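Packing mixed sweets in an open-fronted box: how to stop the small ones sliding out
Community help > Packing and display > Confectionery
September 14, 2026

Manee Prasertsri
I am putting together white cardboard boxes of sweets for a counter display. The box stands upright and is taller than it is wide, with the front face open. Gold foil chocolate coins go in the upper part and red wrapped pieces at the bottom.

The coins stay put. The red ones creep towards the front opening whenever the box is moved, and I have 60 boxes to take by van.
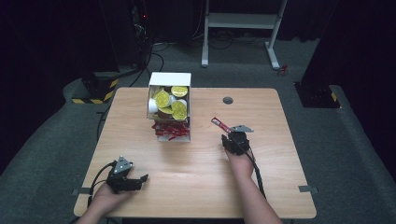
The box is an Osska flat-pack, bought in a carton of 144, so changing to another box is not an option. I would also like to know where long thin sticks should go. They fit neither with the coins nor with the small sweets. I would prefer not to use glue or tape on the wrappers.

Rattana Panyasiri
The sliding is a matter of fill order and floor angle. A flat floor with an open front gives the bottom layer nothing to rest against. I pack the same type of box for Limsakul and use this sequence.

Step 1. Fold a strip of card into a lip and fit it across the bottom of the opening. A height of 10 mm is enough for small twist-wrapped sweets and does not hide them. Secure it to the box only.

Step 2. Tilt the box back slightly while filling. A folded cloth under the front edge will do. Put the small pieces in first and let them settle against the back wall.

Step 3. Hold back anything long and thin until the small pieces are in. Grip a stick low on the wrapper and leave the crumpled tip free – the tip tears first if it is used as a handle.

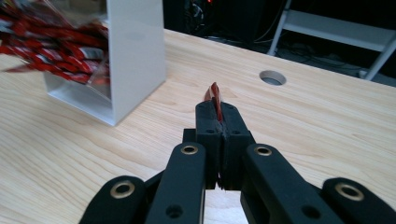 Step 4. Put the sticks in upright against a side wall, 2 to a box at most. If they lie across the bottom, the small sweets roll on them and the problem gets worse.

Step 5. Load the coins last. Lean them against the back and sides with the stamped faces forward. One can lie almost flat near the top rim, provided those under it are wedged.

Work on a clear table with the box near the back edge and the open front towards you. 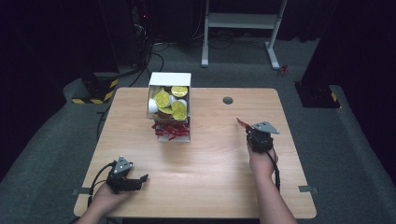 Leave the finished box standing for a few minutes, then move it a short distance and check the opening. If anything has shifted, the lip is too low or the bottom layer is too thin. Do not add more coins to compensate. The extra weight at the top makes the box less stable in the van.

For the van itself, stand the boxes in a tray with the open fronts facing each other in pairs.

Indale
Shredded paper in the bottom. Works for us. Urex do a tray insert as well but I have not tried it in a box that narrow.

Manee Prasertsri
Thank you both. The lip at 10 mm holds on the test box. I will try the paper only if the van journey shows a problem.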